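Gilbert Stone Care Kit: cleaner, paste and sealer for benches and vanities

Price paid: $196, plus shipping
Bought from: Camis, online
Used for: one winter, through to August

The Gilbert kit is sold for natural stone benches, vanities and hearths. It comes in a cardboard carton with a 1125 mL bottle of concentrated cleaner, a tub of poultice powder for stains, a smaller bottle of penetrating sealer, two microfibre cloths, an applicator pad and a plastic scraper. There's a fold-out instruction sheet as well. The carton is sturdy enough to store everything in afterwards, although the sealer bottle only fits if you put it in on an angle.
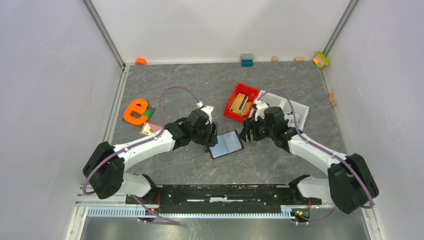
Deltport Tool Library, Home and Surface Care Group
Review by Mathis Rey

I bought the kit for a marble vanity in our upstairs bathroom, and since then it has also been used on a granite kitchen bench and a limestone hearth. The vanity was the worst of the three. It had gone dull around the basin, there was a brown mark where a can of shaving cream used to sit, and water left a dark patch that took most of a morning to fade. The previous owners had told us it was sealed. If it was, that was a long time ago.

The cleaner

Mix 30 mL to a bucket of warm water, or put it in a spray bottle at the same strength. The cap has a measuring line on the inside, which is hard to see in poor light. It has a faint soapy smell and no colour. It takes off toothpaste, skin oils and cooking grease without leaving a film, provided you go over it again with a clean damp cloth. When I skipped that step on the granite there were streaks, and they showed up badly in the afternoon sun.

It's pH neutral according to the label, and I've had no etching on the marble. It won't do anything for etching that's already there. A few rings near the basin, probably from a bathroom descaler, are just as visible as they were before. That's damage to the polish, and the kit isn't sold as a fix for it. You'd need polishing powder or a stone restorer.

At the rate I use it, the bottle will outlast everything else in the carton by years.

The poultice

This is the part I was most interested in. You mix the powder with water until it's like peanut butter, spread it over the stain a bit past the edges, cover it with cling wrap and leave it overnight. Then the wrap comes off, the paste is left to dry out completely, and you lift it with the scraper.

The shaving cream can mark was rust. The first application lightened it by perhaps half. The second took it back to a pale tan shadow that I have to look for. A third did nothing further. The instruction sheet does say that rust may need a different product, in small print on the back, and Gilbert sells that one separately.

It worked better on oil. There was a greasy mark on the granite beside the stove and it was gone after one go. On the limestone hearth, a candle wax stain needed two.

A few notes on mixing. Add the water slowly, as it goes from crumbly to runny very fast. Use a bowl you don't care about. The powder is very fine, so wear a mask or at least don't lean over it. The scraper supplied is flimsy and the corner snapped off mine the second time out. An old plastic card did the job after that.

The sealer

The stone has to be clean and fully dry, and the sheet asks for a day's wait after washing. Wipe the sealer on with the pad, leave it for 20 minutes, then buff off whatever hasn't soaked in. Don't let it dry on the surface. I missed a strip behind the taps and it left a hazy line, which came off with a little fresh sealer on a cloth and some rubbing.

Our vanity took two coats. The granite took one and barely drank any of it. There was enough left for the hearth, but only just, and if you have a large kitchen with an island you'll need a second bottle. The smell is strong for the first evening, so open a window.

It hasn't changed the colour of the marble or the granite. The limestone went a shade darker and has stayed that way. Try it in a corner first if your stone is pale and porous.

What it looks like on different stone
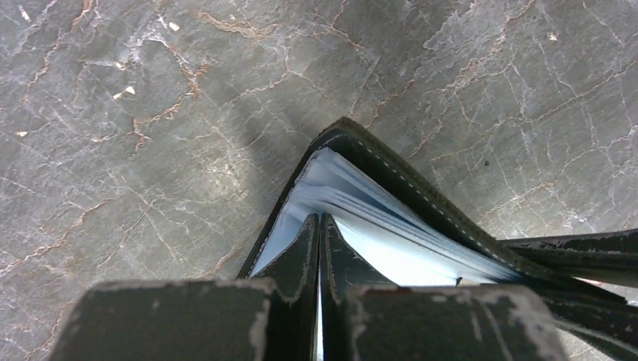

Grey marble with rust-orange and white veins.

Heavily veined stone makes it hard to judge your own progress. On a plain pale vanity you can tell straight away whether a mark has gone. On anything with brown or rusty colouring in it, I'd put a bit of masking tape either side of the stain before starting, so you know where to look the next day. Check as well that what you're treating is a stain at all. Iron-coloured veins are part of the stone, and no amount of poultice will shift them.

Water test results, for what they're worth: a few drops left on the vanity before sealing soaked in and left a dark spot. The same test after two coats left nothing once wiped. I repeated it in August and the drops still sat on the surface everywhere except right beside the basin, where they were starting to flatten out. I'll be doing that area again before the rest.

Compared with the Prenard kit

I borrowed the Prenard kit from the library before buying this one. It has a ready-mixed poultice in a tube, which is much less mess, and its cloths are better. The cleaner is a ready-to-use spray and runs out quickly. There's no real difference between the two sealers that I can see. If you only have one small vanity to look after, the Prenard is easier to live with. For a bench and a couple of other surfaces, the Gilbert goes further.

Good
Cleaner is economical and leaves no film if rinsed
Poultice works well on oil and wax
Sealer is easy to apply and easy to correct

Not so good
Scraper broke early
Rust remover sold separately
Sealer bottle is small next to the cleaner
Darkened our limestone

Camis will sell the sealer and the powder on their own. I'd check those prices before buying the full kit again, as the cleaner is the one thing I won't need to replace.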